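Budgeting for hand-held grippers: quick version

Posted 15th December. Written between jobs so excuse the typos.

Planning a small gripper setup for the Skurham bench? Do it in this order. Prices in dollars, before tax.

1. Count hands, then order
One gripper per person working at once, plus a spare. We bought 6. Katalin Barta wanted fewer, she was wrong, spare got used in November.

2. Price the fingers seperately
Fingers wear. Screw holes chew out, faces get scuffed. Gellon quoted us $83 a pair, printed in any colour. Budget two pairs per gripper for the year. Check the pivot too: a metal ring in the bore costs a bit more, pay it.

3. Power, before anything else gets bolted down
Everyone forgets this line. Chargers, camera, laptop, lamp. Write down every plug, then buy a strip with empty sockets left over. Switches on top are easier to reach. Ours sits toward the back of the table, clear space in front for the fingers to work.

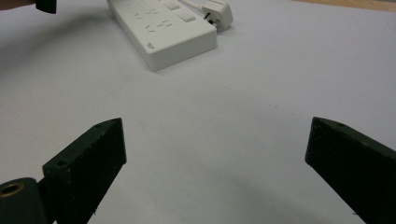 4. Table covering
Plain and pale. Dark fingers show up well against it. Wipe-down surface, $27 from Bustar, cut to size. It will pick up specks, put cloths on the list.

5. Add it up
Our total was $778 for parts and covering, no labour. Alipour came in higher and wouldnt split the order. Get the quote in writing, check the freight, and ask how long the price holds. Ours ran out while we were still waiting on a signature.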